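Keeping Fresh-Picked Produce at Home
Household Tips from the Escobedo Orchard and Farm Store
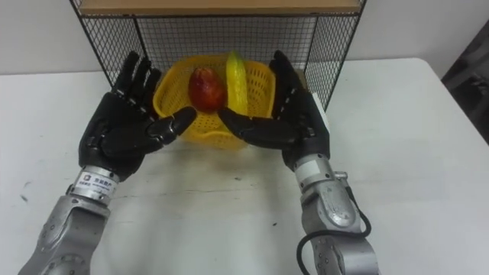
When should freshly picked fruit be washed?

Wash fruit just before it is eaten or cooked. Moisture left on the skin in storage encourages mold, and a bowl of damp plums can spoil overnight in a warm kitchen. Visitors who prefer to wash everything on arrival should dry each piece fully with a clean towel and leave it in the open air for an hour before putting it away.

The guidance on this page was prepared by Noelia Alcaraz, store manager, and reviewed by Ratih Govindasamy of the orchard's education office. It applies to produce picked on the farm as well as to items bought at the store counter.

Getting produce home

Fruit left in a parked car loses quality quickly. Customers with a drive of more than 60 minutes are advised to bring a cooler with one ice pack, wrapped in a dish towel so that it does not touch the fruit. Set the cooler on the floor of the back seat. The trunk is generally the warmest part of the car in summer and should be avoided.

Peaches and pears travel best in a single layer, stem end down. Apples may be stacked, although bruised ones should be set aside and used first.

Apples

Store apples in the refrigerator, in the crisper drawer, in a plastic bag with a few small holes. Late varieties picked in October will keep for many weeks this way. Early varieties soften sooner and are better suited to sauce. Apples give off a gas that speeds ripening, so keep them away from lettuce, carrots and broccoli. Carrots stored beside apples may turn bitter.

Check the bag once a week and remove any apple with a soft spot.

Peaches, plums and pears

Stone fruit should ripen on the counter, out of direct sun, and move to the refrigerator only when it gives slightly near the stem. Pears are picked firm and ripen from the inside out. Test them at the neck; a pear that feels soft around the middle is usually past its best. To hurry a pear along, close it in a paper bag with a ripe banana and look at it each morning.

Cucumbers and summer squash

These vegetables dislike deep cold. Place them in the warmest part of the refrigerator, often the front of an upper shelf, wrapped in a dry paper towel. A cucumber that has been cut should be covered at the cut end and eaten within two days. Squash with scratched skin should be cooked the same evening.

Tomatoes

Leave tomatoes on the counter, stem side down, until ripe. Fully ripe tomatoes may be refrigerated for a short time if they cannot be eaten right away. Take them out well before the meal — the flavor improves as they return to room temperature.

Freezing the surplus

A good picking day often yields more than a household can eat fresh. The store kitchen uses the following method for sliced peaches and apples.

Peel and slice the fruit. Soak the slices for 15 minutes in a large bowl of cold water with the juice of one lemon. Drain and pat dry. Spread the slices on a lined baking sheet so that none are touching, and freeze until hard. Transfer to freezer bags, press out the air, and write the month and variety on each bag before filling it. Ink does not take well on a cold bag.

Berries may be frozen the same way without the lemon soak.

Cleaning stained containers and towels

Berry juice comes out of cotton most easily when cold water is run through the back of the stain. Hot water can set it. For plastic containers, spread a paste of baking soda and water over the mark, leave it for an hour and rinse. Wooden crates should be brushed out dry; soaking warps the slats.

Containers borrowed from the farm should be returned empty to the rack beside the store entrance. A deposit of $18 applies to the large picking crates and is refunded at the counter.

Further questions

Printed copies of this page are available at the counter. Thaís Pacheco leads a short talk on home storage each afternoon at 3:00 during the picking season, weather permitting, in the packing shed. Seating is on benches, and children are welcome if accompanied by an adult.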